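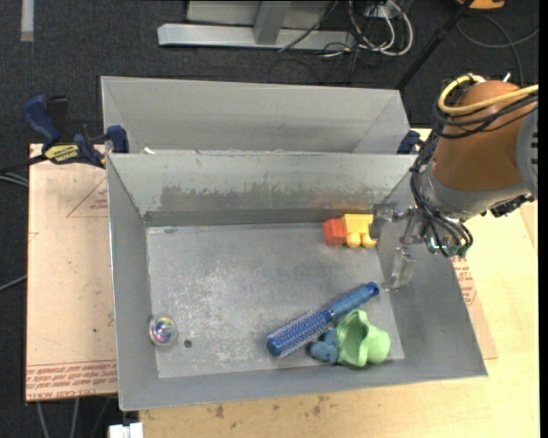 2 min read

About Hundar

Hi, I'm Nigel Ashworth, and Hundar is what I call the robot arm project that has taken over my corner of the Dranby shared workshop. I started it in November with a bare table, a couple of clamps and way too much confidence!

The idea is pretty simple. Put a bunch of everyday stuff in a metal bin (a hairbrush, a red and yellow toy, whatever's lying around at home) and get the arm to pick it up, piece by piece. Shiny round things still drive me a bit nuts. So do hairbrushes, if I'm being fair.

The bins are clamped down, and I can't tell you how much time I lost before I did that. My first set of fingers cost me $9 in material and lasted 2 evenings. I've gone with clear ones now and I love them. The cables are on my list. They've been on my list for a while.

So far I've put 289 hours into the build and logged every one of them in a notebook, mostly in pencil. The control code is called Skadevport (long story, bad typing) and I'm happy to share it with anybody who wants to try this at home.

Want to come by and see it? I'm in most Tuesday nights. Ring the bell at the side door, and bring something weird for the bin if you've got it.

Last updated 3 May 2022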